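Sales Skills Programme for Small Suppliers
Progress report to the Kaczmarczyk Fund
Prepared by Aleksandra Tomaszewski, programme lead, Ullus
Monday, July 11, 2022

1. What we agreed

The Fund supports Ullus to train sales staff in small firms which sell equipment and consumables to schools, clinics and laboratories. The grant period is 32 weeks. In the application we promised to train 40 sales people, and to visit each of them at work after the course. This report covers the first half of the period.

2. Training delivered

The first group finished in May in Brestum. The second group has started and will finish after the summer holiday. All 40 places are now taken, and we keep a short waiting list.

In the first group we spent the most time on the follow-up call. Many participants told us they send a quotation and then wait for the customer to write back. We practised how to agree the date of the next call before the first one ends, and what to say if the buyer asks for a lower price at once. The price exercise was difficult for the newer people and we gave it a second afternoon.

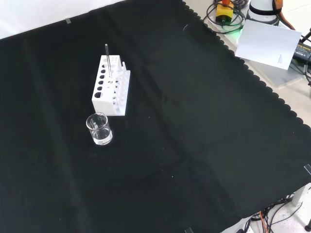 Ye-seo Choo led the sessions on renewals and repeat orders. Her material was not in the original plan. We added it after two firms asked how to speak to a customer who has ordered nothing for a year. The cost was covered from the line for guest trainers and this line is still within budget.

3. Visits to firms

The visits go slower than we planned. Each one takes 90 minutes: first we listen to calls together with the participant, then we talk with the manager. The listening part works well. The talk with the manager is often moved to another day, and then our trainer must travel again.

From next month we will ask managers to confirm their time in writing before we book the travel. We also propose to do the manager's talk by telephone where the firm is far from Brestum. Please tell us if the Fund has any objection to this change.
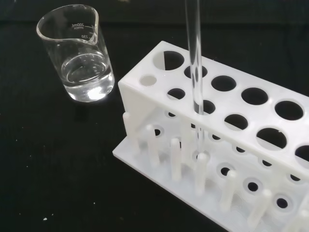
4. Call records

We use Udar for the participants' call notes. Entering the notes was a problem in the first weeks, as the form had too many fields and people filled it in at the end of the day from memory. We made it shorter. It now asks who was called, what the customer needs, and when the next contact will be. Notes from before the change are not complete, so I do not want to draw figures on closed sales from them.

5. Difficulties

2 participants left the first group when they changed jobs. Their places were given to people from the waiting list, who joined the second group. One firm has also asked to pause its visits until its new sales manager starts.

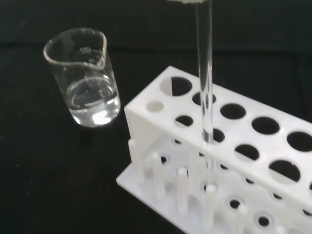 6. Spending

Trainer fees and room hire are as planned. Travel is higher than planned for the reason given in section 3. I ask for permission to move the unused part of the printing budget to travel. The total of the grant does not change.

7. Next steps

The second group continues with the sessions on first meetings and on written offers. Ye-seo Choo is preparing a shorter version of the renewals material, which firms can keep and use with new staff. The remaining visits to the first group will be booked by the end of the summer, and the list of dates will be sent to the Fund when the managers have confirmed.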